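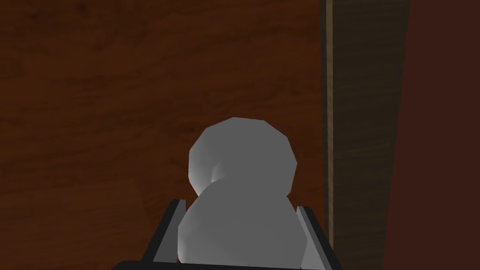 Light and Shadow

Light comes from the sun, from lamps, from candles, and from screens. It travels in straight lines. It can't bend around a chair or a tree to reach the other side, so the space behind the chair or tree gets less light. We call that darker space a shadow.

Where do shadows come from?

You need two things to make a shadow: a light and something that blocks it. You also need a place for the shadow to land if you want to see it, like a wall or the ground.

Things that block all the light are called opaque. A brick is opaque, and so are you. Things that let some light through but blur it are called translucent. Wax paper and thin curtains are translucent, and their shadows are weak. Things you can see through clearly, like a window, are called transparent. Even a clean window blocks a tiny bit of light, and if you look on the floor on a sunny day you may find a faint shadow of the glass with a dark shadow of the window frame around it.

Why do shadows change size?

Outdoors, the answer is the sun. Early in the morning the sun is low in the sky. Its light comes in at a slant, and shadows are long. As the sun climbs, shadows get shorter. They are shortest in the middle of the day, then they stretch out again in the other direction until sunset.

The time of year matters too. The clock tower in the town of Hanberg is 86 feet tall. At noon in January its shadow is 200 feet long and reaches across the market square to the bakery steps. At noon in June the sun is much higher, and the shadow doesn't get past the first row of benches.

Indoors, you can change the size yourself. Hold your hand close to a lamp and the shadow on the wall is huge. Move your hand toward the wall and the shadow shrinks. When your hand is close to the lamp, it blocks a bigger share of the light.
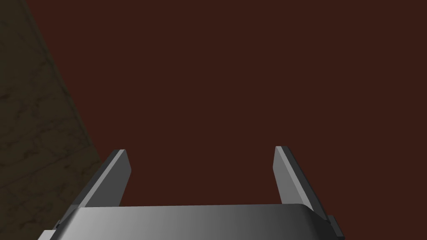
What is shading?

Objects can have dark parts even when nothing is standing in front of them. A ball under a lamp is bright on the side that faces the lamp. As the ball curves away, each part of it catches less light, and the color slowly gets darker. That slow change is called shading.

Flat things behave differently. One side of a box is usually the same brightness all over, or nearly the same. At the edge of the box the brightness jumps, and the next side may be a lot darker. Your brain uses these clues all day long. A slow change tells you that something is round. A sudden change tells you there is an edge.

Artists use the same clues. If you draw a circle, it looks flat, like a coin. If you leave one side white and rub pencil onto the other side, a little darker each time, it starts to look like a ball.
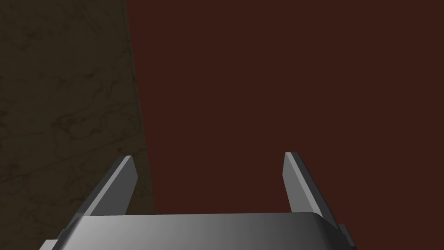

Gray surfaces, lighter on the left and darker toward the right.

Try it: a shadow clock

People told time by shadows long before there were clocks with hands. The museum in Trillosham has a stone sundial on its south wall. You can make a simple one with a stick.

You will need a straight stick, 11 small stones, a marker, and a sunny spot that stays sunny all day.

1. Push the stick into the ground so that it stands straight up.
2. At 8 in the morning, put a stone at the tip of the stick's shadow. Write the time on the stone.
3. Do the same thing every hour until 6 in the evening. In winter it will get dark before you finish, so you will use fewer stones.
4. The next sunny day, look at where the shadow falls and read the time from the stones.

Leave the stick where it is for 3 weeks and check it again. The shadow will not land on quite the same spots. The sun's path across the sky changes a little every day.

Safety: never look straight at the sun, even with sunglasses on.

Words to know

Opaque: blocks all light.
Translucent: lets some light through but blurs it.
Transparent: lets light through clearly.
Sundial: a tool that shows the time with a shadow.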